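Tuesday teleop check-in, minutes

Adelmo had the pen last time and wrote four lines, so I've got it this time, and you're going to get more than four lines. These are my notes, tidied up a bit. Shout if I put words in your mouth.

In the room: Adelmo Caputo, Renata Daza, Tiziana Galli, me (Ornella Benedetti). Fiorella De Luca joined by phone from the Stoltmont office and dropped off twice.

Last meeting's notes

Approved with one fix. Renata pointed out that we never agreed to drop the slow demos, we agreed to tag them. Adelmo has changed the line.

1. Where we are with demos

We're over 2,000 recorded runs across all the Sernamura tasks, which got a small cheer. Tiziana was less cheerful, as a big chunk of those are the easy pick-and-place ones from July and she'd like the drawer task to catch up. Fair point! Fiorella asked if we could put the old runs through the new filter before adding to the pile. Adelmo will do that this week and send the numbers around.

2. Drawer and button task

Most of the meeting went here. Renata has been driving both arms in the simulator with the headset and gloves, and she had one of her runs up on the big screen, stopped at the moment we all wanted to argue about. Left hand in around the tray at the drawer, right hand over at the red button, lots of bare white table between them.

Tiziana's worry is the left thumb. She thinks it rides too low, close to the tabletop, and that a policy trained on this will copy the habit and scrape along the table once we're on real hardware. Renata says it feels natural from inside the headset, and that she can't judge the height of her thumb very well when she's also thinking about her other hand. I tried it myself on Monday's build and I have to side with her there — the gap under the tray is really hard to read.

We went back and forth on whether the person driving should work one hand at a time. Fiorella is for it (cleaner data, fewer weird pauses). Adelmo is against it, and says the whole reason for having two hands is to have both of them doing something. We settled on a trial: Renata records 20 runs with both hands moving together, I record 20 with the left hand going first, and we compare before anyone gets attached to an opinion. Too late for Adelmo, I think.
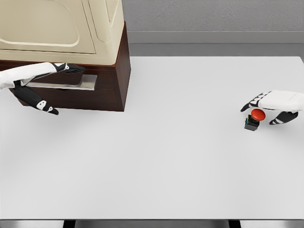
3. Headset and glove trouble

The glove tracking still drifts after a long session. Renata gets 10 good minutes and then the index finger starts lagging behind her own. She's been recalibrating between runs, and it's eating her afternoons. Tiziana has a newer version of the Gulness calibration script that she says takes a few seconds, and she'll put it on the shared drive today. If that doesn't help, Fiorella will ask about borrowing a second pair of gloves from Stoltmont.

Also, please, please wipe down the headset when you're done. (That was me. I asked for it to be in the minutes and I'm the one writing them.)

4. New people driving

Two new operators start soon and we have no real guide for them. At the moment we sit people down and say "have a go," and their first runs all end up in the trash. I offered to write up a page on how to start: hands in a resting pose, move slowly, finish the motion even if you fumble it. Adelmo wants fumbles kept and tagged so we have examples of recovery. Everyone was fine with that.

To do

Adelmo: filter the old runs, send numbers.
Renata: 20 runs, both hands together.
Ornella: 20 runs, left hand first, plus the starter page.
Tiziana: calibration script on the drive, and a note on how high the thumb should be.
Fiorella: ask about gloves if we still need them.

Next meeting is same day, same room, but we're starting at 7 minutes past the hour so Fiorella can get off her other call.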